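2025年11月14日 阴,傍晚转小雨

看完了!!《Tunholm 岛志》,一共 1,109 页,今天下午看到最后一行。合上的时候我还特意又翻开一次,怕后面夹着什么没看的,结果只有一张勘误表,于是连勘误表也一并看了(第 290 页那个潮汐表果然印错了,我夏天看到那里就觉得不对劲,低潮怎么会比高潮还高,当时用铅笔画了个问号,现在可以理直气壮地擦掉了)。

这本书是去年12月在 Devley 旧书店买的,60 块钱,扔在门口最下面那层,书脊上还有一圈茶杯印。当时只想找一本冬天可以慢慢啃的书,随手一翻,翻到讲岛上怎么晒鳕鱼的那一章,站在店里看了好久,脚都麻了,就把它抱回家。那么重,袋子勒得手指发白,路上换了好几次手。

我以前总以为地方志是给查资料的人用的,干巴巴的,谁会从头看到尾呢。可是这本写得真好!写的人显然是爱这个岛爱得不行,讲到风向能讲一整章,东北风什么味道,西风什么味道,哪种风来了要把晾着的羊毛收进屋,哪种风来了反而要把羊毛全搬出去。讲石墙又是一整章。石墙啊!我今天散步的时候看见河边那段矮墙,忍不住蹲下来看它是怎么垒的,大石头压小石头,缝里塞碎石,跟书里说的“先喂肚子再盖帽子”一模一样。路过的狗都停下来看我。

中间当然也有难啃的地方。渔船登记那一部分差点让我放弃,整整一大段全是船名、吨位、船主住哪条路,我春天就卡在那里,卡了快三个星期。后来想出一个办法:每天只看五页,看的时候念出声来。一念出声就不一样了,船名特别好听,有叫“耐心”的,有叫“第二次耐心”的(第一艘沉了),还有一艘叫“明天再说”。我念到这里自己在屋里笑出声。从那以后反而舍不得快看。

下午是坐在桌前看完的。本来打算窝在沙发上,但这书实在太厚,搁在腿上压得慌,举着手又酸,最后还是得老老实实摊在桌上,两边拿镇纸压住。看大部头真的离不开一把能坐得住的椅子。

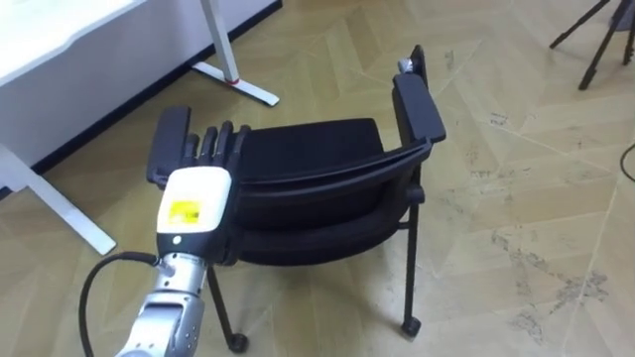
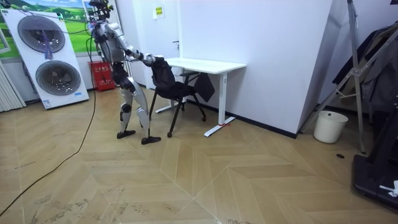
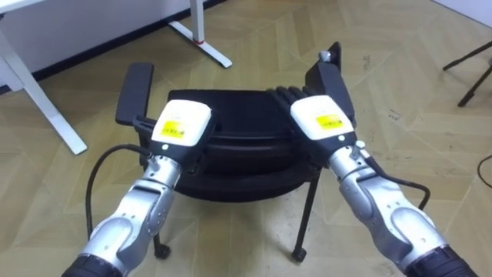
黑色办公椅,三张都是。

阅读时长:7 分钟

接着写看完以后的事。

最后一章叫“离岛”,讲的是最后一班邮船停航的那个早上。没有煽情,就是老老实实写那天几点起的雾,码头上放着哪些东西:两只鸡笼、一架缝纫机、一捆没人认领的报纸。写到船开了,就写船开了。然后下一段跳到第二年春天,讲海鸟回来筑巢的日期,比往年早了四天。全书就停在海鸟那里。我看到这儿坐着没动,外面刚开始下雨,水管咕噜咕噜响,心里满满的,很高兴,又有点不想它完。

赶紧去烧水泡茶。用的是上个月买的那罐 Hawthorne 红茶,一直嫌它味道太冲,今天喝着却刚刚好,大概配海风就该这么冲。又把剩下的半块燕麦饼烤了一下,抹黄油,撒一点点盐。书里说岛上的人冬天下午就这么吃,饼要烤到边上发黑才算好。我烤得不够黑,下次再狠一点!

喝完茶开始整理笔记。这一年的笔记全写在一本 Arham 的横线本里,封面都磨毛了。从头翻了一遍,最前面字写得工工整整,还分栏,左边页码右边摘抄,像要交作业似的;到了夏天就完全放飞了,有几页是横过来写的,有一页画满了各种绳结(画得很丑,自己也认不出哪个是哪个),还有一页只写了一句“泥炭!!!”,三个感叹号。想了半天才想起来,是看到讲挖泥炭那一节,说切下来的泥炭块要竖着靠在一起晾,远看像一群人挤着说悄悄话。怪不得我那么激动。

挑几句抄在这里,免得以后找不着:

- “下雨前,岛上的门比平时难关一些。”
- “羊认得路,路是羊走出来的,所以不必问羊。”
- “好墙要留洞,风过得去,墙就站得住。”
- “盐放多了可以泡,话说多了没法泡。”

第三句我特别喜欢。今年春天阳台上那块挡风的木板被吹倒两次,把我的薄荷砸得七零八落,第二次我正好看到石墙这一章,就照着书里的意思换成了有缝的竹帘,到现在一次都没倒过。一本讲海岛的旧书救了我的薄荷,想想就觉得值。

还有附录!差点忘了写附录。附录里有一份岛上方言的小词表,我一个词一个词看完的。他们管“雨停了但还没完全停”叫一个词,管“手冷得系不上扣子”又是一个词,管“站在门口,想不起来自己要出去干什么”居然也有一个词!这个我每天都用得上。拼写很长,我练了好几遍,发音八成是错的,可还是对着门口的鞋架郑重其事地说了一遍。

附录后面还折着一张地图,纸已经脆了,展开的时候我大气都不敢出。之前一直没敢全打开,只掀过一个角。今天既然看完了,就清了桌子,擦干手,一折一折地慢慢摊。原来岛的形状像一只侧躺的靴子,晒鱼场在鞋跟,教堂在鞋带的位置,那个我一直以为在南边的小湾其实在西边。难怪书里老说傍晚的光照得湾里睁不开眼,我还纳闷过呢,南边的湾哪来那么大的落日。这么一来,前面好多章都得重新在脑子里转个方向。有点想从头再看一遍了(不行不行,先缓一缓)。

地图右下角有人用蓝墨水写了一个很小的箭头,指着北岸什么也没标的一处。不知道是哪一任主人写的,也许在那里捡到过什么,也许只是钢笔滑了一下。我拿放大镜看了好久。箭头画得挺认真的,尾巴上还有两道小短线。

晚饭煮了鱼汤,土豆切得很大块,多放了一把莳萝。本来想做书里那种加牛奶的做法,开冰箱才发现牛奶只剩一个瓶底,只好作罢。汤还是很鲜,喝了两碗。饭后把书放回书架,原来那个位置空了快一年,旁边的书全歪过来了,费了好大劲才挤进去。放进去又抽出来,最后还是摆在床头,再陪我几天。

接下来看什么呢?心里有两个念头,一个是找一本讲灯塔的,一个是干脆找本讲羊毛染色的,书里提到用石衣染出一种锈红色,煮的时候满屋子都是味道,要染很久,我对这个好奇得要命。明天要是不下雨,就再去一趟 Devley,这回带个结实点的双肩包。

雨还在下。刚才起来关窗,窗框果然比平时难推。

明天要做的:
- 买牛奶
- 薄荷剪一剪,别等全黄了
- 给那张地图找个硬一点的夹子
- 问问旧书店有没有灯塔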